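The Kälin Hut is a former youth hostel and scout lodge above the village of Studska. It was built by the Onason scout group as a base for summer camps and winter courses, and it served for 50 years as the group's main meeting place. The building has a stone ground floor and a timber upper story with sleeping space for 11 leaders and a separate dormitory for scouts.
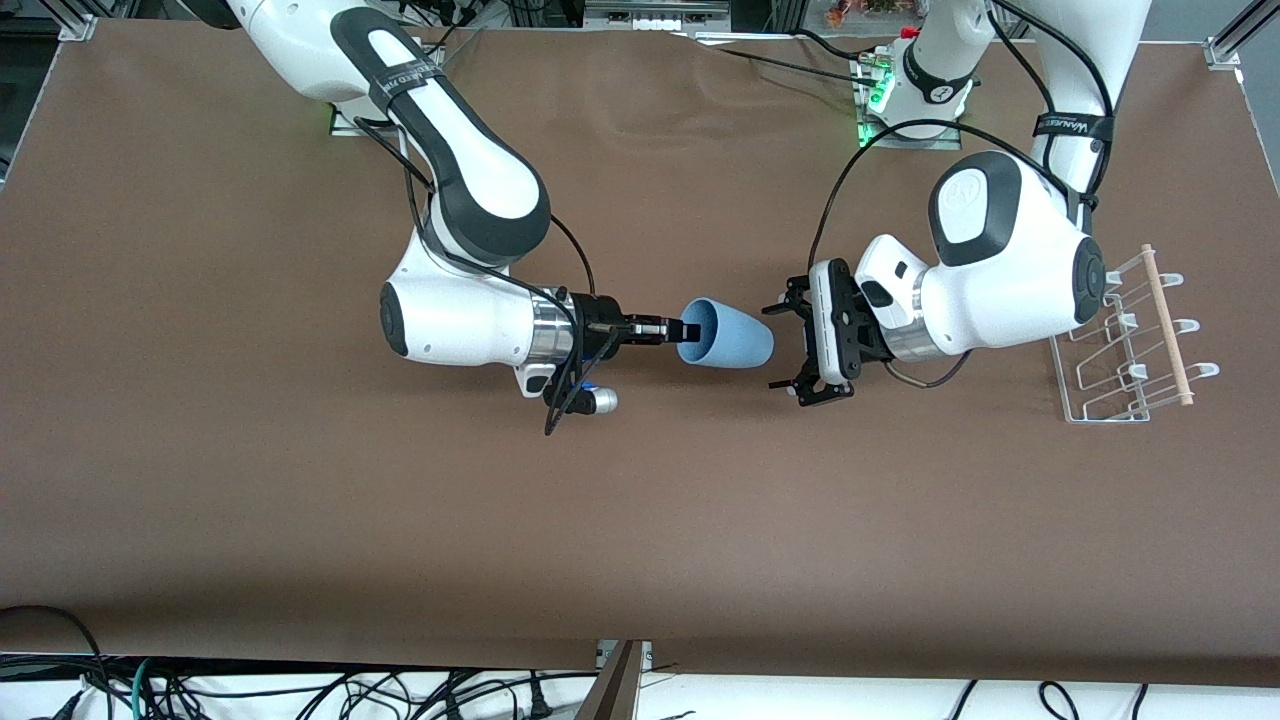
Grumham

The site was bought from a local farmer for 400 francs. Water came from a spring on the slope until the hut was joined to the village supply. A stove in the main room heated both floors through a grate in the ceiling, an arrangement kept during the later repairs.

The group's records, including five camp logbooks and a register of members, were stored in the attic and later moved to the parish archive in Studska. The logbooks cover hikes, weather, meals and illness among the scouts. Two of them have water damage and can be read only in part.

Use of the hut fell after the Onason group merged with its neighbor. It is now let to school classes from May until the first snow.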